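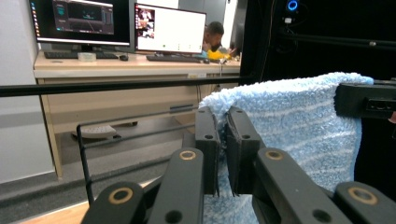
**Figure 2.** A thin fold of the light blue cloth held near the rack, with the lower part of the fabric hanging down.

### 3.2 The cloth and its folds

We have grown fond of the small cloth that appears in all the figures of this section, and we hope the reader will forgive us for spending a few paragraphs on it. Kitchen cloths get very little attention in the literature on household work. Laundry as a whole has been studied with great care, and so has dishwashing, but the cloth that moves between the two, many times a day and usually without a thought, tends to turn up only in passing. In the Drirnitz diaries it turned up constantly. Of the entries we coded, 532 mention a cloth or a hand towel by some name or other (rag, wiper, "the blue one," "Mama's cloth"), and a good many of those say something about how it was folded or where it was hung. We had not asked about either one. People simply wanted to tell us!

The cloth we settled on for the tabletop sessions is soft and light blue with faint white stripes. We wanted stripes for a practical reason. When a cloth is plain, a reader looking at a photograph has a hard time telling which way the fabric is running, and when a checked cloth is folded the pattern becomes so busy that the folds get lost in it. Faint stripes sit comfortably between the two, and they let us talk about a fold "with the stripes" or "across the stripes," wording we borrowed from one of the diary keepers and have used ever since.

The softness matters as well, perhaps more than we appreciated when we first planned the work. A flat linen tea towel takes a crease and keeps it. A plush cloth does something a little more stubborn: press the fold and it settles, take your hand away and the upper layer may lift again, so that what ought to be a tidy rectangle has a gentle belly to it. Several of the diary keepers complained about this, mostly with affection. Valeriano Ibarra, who read the diaries alongside us and who has folded more cloths than the rest of us put together, suggested that we stop treating the puffiness as a badly made fold and write it down as a property of the finished bundle. We took his advice, and our coding sheet has carried a line for it from then on. 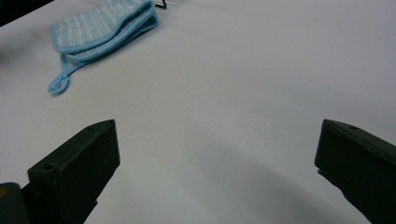
**Figure 3.** The folded cloth on the white tabletop. The darker blue binding curves where the fabric doubles over, and the hanging loop trails from one corner.

Figure 3 shows the sort of bundle we mean. The upper fold bulges a little, and the outline is only loosely rectangular. For our purposes this counts as folded, and we would ask anyone repeating the work to be just as generous. In the first round of coding we were far too strict about square corners, with the result that perfectly ordinary folds, of the kind any of us would leave on a counter at home and feel good about, were marked as incomplete. The present rule is that a cloth is folded when its layers lie on top of one another and the bundle can be lifted without the layers sliding apart. Corners may disagree with each other a little.

The loop deserves a word of its own. Some households told us they tuck it inside the last fold, others leave it out so that it can be found by feel, and one diary keeper described cutting the loops off every new cloth on the day it comes home, a practice that caused a surprising amount of discussion in our group. For the tabletop sessions we gave no instruction about the loop at all. We noted only whether it lay outside the bundle when the fold was called finished, and on which corner. It is a small thing to write down, and it has been useful, for a loop left outside often says something about where the next hand is expected to go.

We should also say something about the surface. The tabletop where the folding is done is white, and it was wiped between sessions but never polished. We considered using a kitchen worktop with a patterned laminate, which would have looked more like home, and set the idea aside after a short trial in May. The pale blue was easy to lose against the pattern, and the people doing the folding found themselves lining the stripes up with lines in the worktop, which they would never have done in their own kitchens.

### 3.3 The rack

The second object is a black wire rack of the dish-drying sort, made of thin metal rods, with a low tray of parallel bars and a tall upright frame at one end. In the diaries, racks like this do double duty in nearly every household. Plates and cups go in the tray, and the cloth goes over whatever is tallest. Seven of the households wrote about this at some length, and their accounts agree on one point: the cloth wants a rail with air on both sides of it, and it very seldom gets one.

We discussed using a proper towel bar and decided against it. A towel bar tells a person exactly what to do. A rack with a tray at the bottom and a frame at the end leaves the matter open, and that openness is what we wanted to keep from the diaries. A folded cloth may be set down on the bars, hung over the upright end, or left lying on the board in front, and we have examples of every one of these in the written entries.

The starting layout is kept as plain as possible. A white board is laid on the table, leaving a strip of the light wooden tabletop showing behind it. The rack stands on the far half of the board with its upright end to the left, and the cloth lies in front of it, with bare board between the two. That gap is deliberate. When the cloth began too close to the rack, reaching and hanging ran together into one motion, and we could not say where the first had ended and the second had started. The layout is shown in Figure 4, with a hand on either side of the folded cloth.
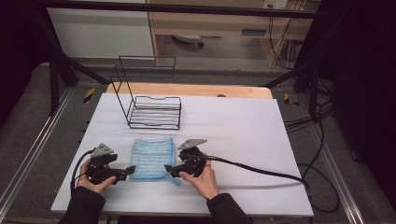 ### 3.4 What was written down

For each session we kept a short record in everyday words, on a single sheet. It gives the way the stripes ran, whether the bundle was puffy or flat, the position of the loop, and the place where the cloth ended up. There is also a space for remarks. We had expected that space to stay mostly blank, and it is now the part of the record we return to most often.

Two people read every sheet. When they disagreed, and they did disagree now and then (the line between "draped" and "hung" gave us a great deal of trouble), they went back to the diary entries and looked for the word a household had used for something similar. A cloth was called hung when it crossed a bar or rail with fabric on both sides, and draped when it rested mostly on top with only an edge hanging down. We are aware that this is our own distinction and that plenty of families would use the words the other way around.

Sheets were stored with the Mudaliar diary collection under the same household codes, so that a reader of one can find the other without having to write to us first, although we are always glad when somebody does.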